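Product Design and Manufacture, Year 2
Unit 4 handout: Design for Disassembly
Module leader: Titilayo Danladi. Seminar tutor: Urho Väisänen

Students are expected to have read this handout before the first seminar. It covers the main ideas of the unit and sets out the requirements for the coursework report. Terms given in capitals are defined in the module glossary.

1. Scope of the unit

Design for disassembly is the practice of planning, at the drawing stage, how a product will later be taken apart. The unit deals with small household and office goods made mainly of moulded plastic. Vehicles and buildings are covered in Year 3.
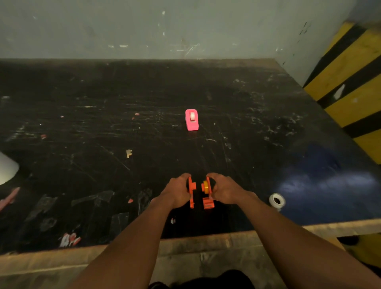
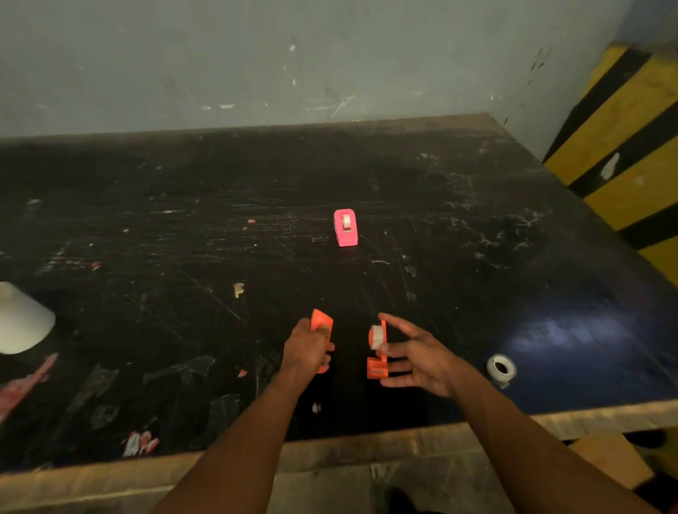 Orange tape dispenser, in separate pieces.

A product may be taken apart for four reasons: to replace a part that is used up, to repair a fault, to recover parts for use in another product, and to separate materials for recycling. These aims are often confused in student work. A product which is easy to shred and sort may be impossible to repair, and a product which is easy to repair may contain so many kinds of material that little can be recovered from it. The report must state which of the four aims is being considered before any judgement is made.

2. Joints and fixings

Joints are divided in this unit into three classes.

REVERSIBLE joints can be opened and closed many times without damage. Screws with metal inserts, bayonet fittings and well-made snap fits belong to this class.

LIMITED joints can be opened a small number of times. Screws driven directly into plastic are the usual case. The thread cut by the screw wears each time, and the joint in the end no longer holds.

PERMANENT joints include welding, most adhesives and heat staking. Opening them destroys at least one of the parts.

Snap fits require particular care. The force needed to open a snap fit depends on the length and thickness of the arm, the angle of the return face and the stiffness of the plastic. A return face at a right angle to the direction of pull will generally lock the joint unless a release point is provided. Students should show the release point on the drawing and state whether a tool is needed to reach it.

3. Materials and marking

Plastics that look alike may differ greatly in their behaviour when melted together. Parts of different plastics should be easy to separate, and larger parts should carry a material mark on an inner face. Paper labels fixed to plastic with a strong adhesive are a common source of contamination. Where a label is required, moulded lettering should be considered first.

Rubber feet and soft grips raise a similar question. If they are pressed into place, they can be removed by hand. If they are moulded over the main body, the two materials will normally stay together for the life of the product.

4. Case study: the Kidel desk fan

The Kidel fan was first sold with a body closed by 11 screws of three different lengths. Workshop staff at Elbridge, who repaired the fans under contract, found that screws were often returned to the wrong holes and that the longest of them could pierce the motor cover. The second version of the body used four screws of one length and two snap fits along the lower edge. The time allowed for opening and closing the body fell from 20 minutes to nearly eight.

Minttu Kokkonen, in her review of the project, notes that the change was made for the sake of repair and did little for recycling. The blades were still bonded to a steel hub. This point should be kept in mind when the case is discussed in the seminar.

5. Coursework

Each student will choose one small product, take it apart, and submit a report of no more than 1,500 words. The report must include:

- a parts list, with the material of each part where it can be established
- a drawing or diagram showing the order of disassembly
- a table of joints, by class
- one proposed change, with its likely effect on cost

Mains-powered products may be chosen only with the written approval of Pentti Turunen in the workshop. Products containing batteries must be inspected by workshop staff before they are opened. Eye protection is to be worn when snap fits are released.

The report carries 50 per cent of the marks for the unit. Reports are to be submitted in January through the module page, and late work will be treated under the usual regulations.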